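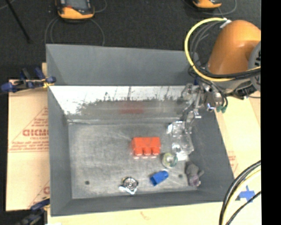 *Mixed bin with the Plusorley gripper over the clear container. Toy block, plush, a small metallic piece and a couple of other odds and ends.*

**Plusorley picking kit, my long-winded review (still on the trial)**

**dovetail_deb** wrote:

Hi all! I promised a few of you in the Clurton thread that I'd report back on the Plusorley kit once I'd had a proper go with it, and I'm sorry it has taken me until March. We're on the 90 day trial from Frandsen, which covers the gripper, the picking software and phone support. The arm is our own.

The short version is that I like it a lot and I'm still not sure we'll buy it. Setup was friendlier than I feared (the manual is written by somebody who has met a beginner before, bless them), and I had it picking chunky things out of the bin the same afternoon. Blocks with studs are a joy. Soft toys are better than I expected too, as long as you turn the closing force down a good bit from the default.

Clear plastic is where I lose patience. Our bin is shiny metal and well scuffed, and between the scratches, the bright patches on the back wall and a see-through container with its own highlights, the software gets very confused about where the edges are. I ran 20 tries on a clear container by itself and it missed 13. Has anybody had better luck?

---

**mossybolt** wrote:

Lovely write-up, thank you! We had the same trouble with clear stuff, and a dull rubber mat in the bottom of the bin made a huge difference for us. I'd try that before you give up on it. That red block is throwing a reflection on your back wall as well, and ours used to go after reflections like a kitten.

---

**Tansy_Works** wrote:

I'm going to disagree with mossybolt a little, and I hope kindly. If Frandsen sells this as a kit for mixed bins, then a metal bin ought to be fair game. Half the bins in our shop are metal and I'm not buying mats for all of them. We sent ours back and went with Jiria. It's slower and the menus are dreadful, but it copes with see-through packaging, and that's most of what we handle.

---

**mossybolt** wrote:

Fair point, and I wouldn't want to line a whole shop either! I'd only say that Jiria wanted 500 a month from us for support on top of the purchase, and a mat is a lot cheaper than that. It depends so much on what goes in your bins.

---

**kettle_and_cog** wrote:

How does it do with parts close to the walls, Deb? Your plush is tucked right up beside the side wall and the little silver and black piece is close to the front one. Those are the spots that made me grumpy with our old gripper.

---

**dovetail_deb** wrote:

Good question, kettle! The sloping sides help, but it does get shy near the walls. There's a setting called wall margin, buried two menus down, and once I brought that in it got braver. Small metal pieces by the front are still hit and miss.

Tansy, I hear you, and I've said much the same to Frandsen on the phone (they were very nice about it and didn't promise anything). I'm going to borrow a mat and run the clear container again, then put the numbers up in this thread. If anyone at Clurton has a spare one in gray or black, please message me and I'll bring cake.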